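Clumow Door and Window Schedule

A plain-text format and a small set of tables for keeping track of doors and windows in older houses. The data covers 843 openings in houses built before 2000. It is meant for people who repair, repaint or replace interior doors and want to know what sizes and patterns to expect.

Last updated December 21, 2023.

Contents

Background
What is in the package
Fields
How the records were made
Loading the tables
Finish and surface codes
Known problems
Changes
License

Background

The schedule began as a spreadsheet used during repair work in Clumow, where most of the houses went up in a few building periods and share a lot of parts. A door taken out of one house will often fit an opening three streets away, provided the hinges are on the right side and no one has trimmed the bottom for carpet. The spreadsheet grew until it was hard to search, so it was split into tables and given fixed column names.

Houses in the Motent district were added later. They follow different sizes and have more sliding doors. If you only need one of the two places, filter on the district column before doing anything else. Averages taken over both places are not very useful.

What is in the package

openings.csv has one row for each opening, whether or not a door or window is fitted in it.
leaves.csv has one row for each door leaf. A double door has two rows here and one row in openings.csv.
hardware.csv lists hinges, latches, locks and handles, linked to leaves by leaf_id.
houses.csv has the building period and district of each house. Street addresses have been removed.
codes.txt explains the short codes used in the other files.
check.py is a script that looks for missing links and impossible sizes.
renders/ has reference pictures for the surface codes.

The files are UTF-8 with commas between values. Empty cells mean "not recorded." A zero is a real zero, for example a door with no gap at the threshold.

Fields

opening_id: text. House number in the set, a dash, and the number of the opening within the house. Not a street number.
width_mm and height_mm: whole numbers, measured between the inside faces of the frame. Height is taken on the hinge side.
leaf_id: text. The opening_id followed by A or B.
swing: L, R, S for sliding, or X for fixed. L means the hinges are on the left when you stand on the side the door opens toward.
thickness_mm: whole number, measured at the latch edge.
undercut_mm: gap between the bottom of the leaf and the finished floor.
finish: short code, see below.
surface: short code, see below.
period: building period of the house, one of 17 values.
district: CLU or MOT.
note: free text. Can contain commas, in which case it is quoted.

How the records were made

Each opening was measured with a steel tape. Widths were taken at the top, middle and bottom, and the smallest of the three was kept. Heights were taken once. Where the floor sloped enough to matter, the note column says so.

Paint layers were not removed for measuring. In the older houses this can add a millimeter or two to the thickness, and the thickness values should be read with that in mind. Moldings nailed on top of a leaf are not counted in the thickness.

Hardware was recorded by type. A maker is given only when a name was stamped on the part. Sjöberg appears often in the Motent rows, mostly on sliding track. Where the stamp was painted over, the maker cell is empty.

Loading the tables

Any spreadsheet program will open the files, but some will turn an opening_id such as 3-12 into a date. Set the column to text when importing. In pandas, this is enough:

import pandas as pd
openings = pd.read_csv("openings.csv", dtype={"opening_id": str})
leaves = pd.read_csv("leaves.csv", dtype={"opening_id": str, "leaf_id": str})
both = leaves.merge(openings, on="opening_id", how="left")

Run check.py after editing. It prints one line per problem and changes nothing in the files.

Finish and surface codes

Finish codes describe color and treatment together. DB is dark brown with the grain showing, LB is light brown with the grain showing, PW is painted white, and PO is painted any other color. UN is unfinished wood.

Surface codes describe the face of the leaf. FL is flat, PN is paneled, GR is grooved, GZ is glazed, and MX is a mix. A leaf with grooves in separate sets is still GR. The position of the sets goes in the note column as "upper," "lower" or both.
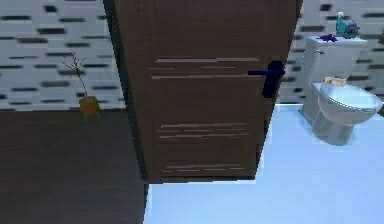 Render for finish DB, surface GR, note "upper, lower."

If the two faces of a leaf differ, the code is for the face on the opening side and the other face goes in the note.

Known problems

Undercut was not recorded for rooms that had carpet at the time of the visit.
Swing is wrong for some pairs of double doors, where A and B were exchanged. Compare with the hinge side in hardware.csv.
Nearly 17 percent of the leaves have no thickness. Most of these are sliding doors that could not be taken off the track.
Attic hatches are missing from the Clumow rows and present in the Motent rows.
Some houses have had doors moved from room to room, and the period column describes the house, so it may not match the age of the leaf.

Changes

The current release adds the Motent houses, splits hardware into its own table, and renames the old "style" column to "surface." Scripts written for the earlier column name will need that one change. Cellar doors are planned for January.

License

The tables may be used, changed and shared with credit to the Clumow Door and Window Schedule. The script is under the Pretisico license, a copy of which is in the package as LICENSE.txt. Corrections to single rows can be sent as a text file with the opening_id, the column name and the new value on one line.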